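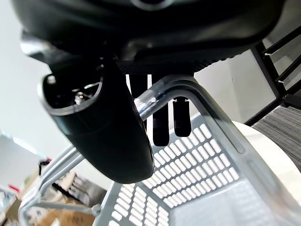 How long before a comp should a junior wrestler stop trying to lose weight? At our club it's the whole season. We enter kids at whatever they weigh after a normal brekkie, and if that bumps them up a class, up they go.

I get asked this every October, usually by a mum or dad in the car park with the engine running, so I'm putting it in the newsletter where you can all find it. The regional juniors are on at Sethi this time and weigh-in opens at 7.30 am on the Friday. Please be early! Last season we had 3 kids still looking for their shoes when the scales closed, and poor Nighat Kakakhel had to go and plead with the officials in her socks (long story, ask her).

Now, classes. Humaira Satti has moved up for this one and I couldn't be happier about it. She's grown like a weed over winter, and Kulsoom Yousafzai has been drilling single-legs with her until the pair of them are purple in the face. She may well get thrown around a bit on the day by girls who've been at that weight for two years. Fine by me. She'll learn more from that than from another easy bracket.
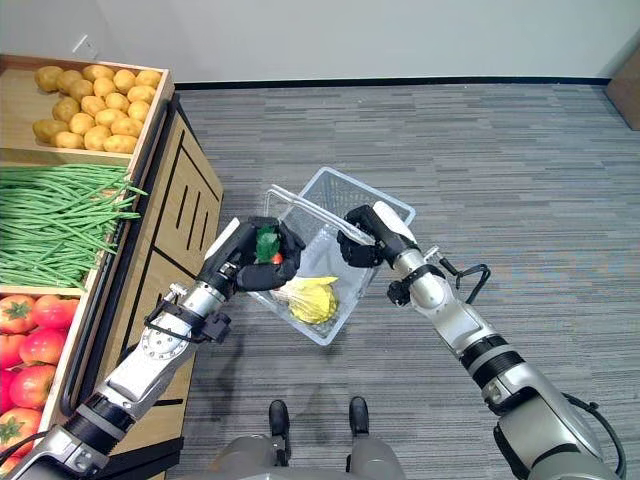 Her first bout should be on mat two, but the draw won't be out until the night before, so don't quote me. We've got 86 entries across the juniors, the most I can remember, and the day could run late. Bring a jumper, the hall at Sethi is freezing once the sun's off it.

Money stuff, sorry. The new mat covers came to $2,392 and the sausage sizzle has put $500 towards them so far, so we've a way to go. Kamran Magsi is taking orders for club hoodies (navy or maroon, kids' sizes run small) and a bit from each one goes into the mat fund. See him after training.

Nusrat Naqvi has the car pool list and there are still two seats going from Laster. Text her if you want one.

Last updated: October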